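Starnen Hand Kit

Handheld demonstration recorder for teams that need a robot to learn something and would prefer not to bring the robot.

The Starnen is a two-finger gripper you hold like a large, slightly needy stapler. A wide-angle camera looks out over the fingers. You pick things up, you put them down, and every go is saved as one episode that a policy can be trained on. No arm, no pallet jack, no conversation with the freight elevator.

What's in the case

Gripper with camera mount
2 batteries
Charger and cable
17 mm spacer for thicker objects
Ridged finger pads, fitted, plus one spare pair
Calibration card (please don't fold it)

Each battery runs for two hours of recording. Your wrist will file a complaint before then, so plan on swapping operators along with batteries. Zorica Golob, who wrote our operator guide, sets the limit at 20 episodes per person before a break. We have tested what happens without the break — the gripper starts going where the operator is looking, and the operator is looking at the coffee. 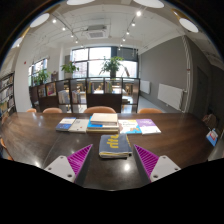 Books are a fair test of any recorder, and a bad place to be overconfident. They are flat, heavy for their size, and keen to slide off one another the moment you pinch the wrong one. Our advice is to start with a single volume in open space between the fingers, like the dark gray one with the yellow lettering, and leave the stack farther back until your operators have stopped swearing. Polished tabletops deserve respect too. Ceiling lights show up in the shine as bright patches, and a big window behind the work will happily wash out. Lock the exposure at the start of a session, then record some episodes facing the other way so the model doesn't decide that daylight is part of the job.

Recording and export

Sessions go to the Henix desktop app over the cable. Trim the ends, label the task, mark the failures. Keep the failures in their own folder; you will want them later, and you will not want them mixed in now. Henix exports video and gripper opening on one shared clock.

Pads

The pads are a wear part. When the ridges go smooth, replace both sides together. One new pad and one old pad will teach your robot a limp.

Ordering

Kits ship from our Skendham workshop. For site licenses or a loan unit, write to Amra Stojanovska at the sales desk. The older Hosoda mount does not fit this model, with or without tape.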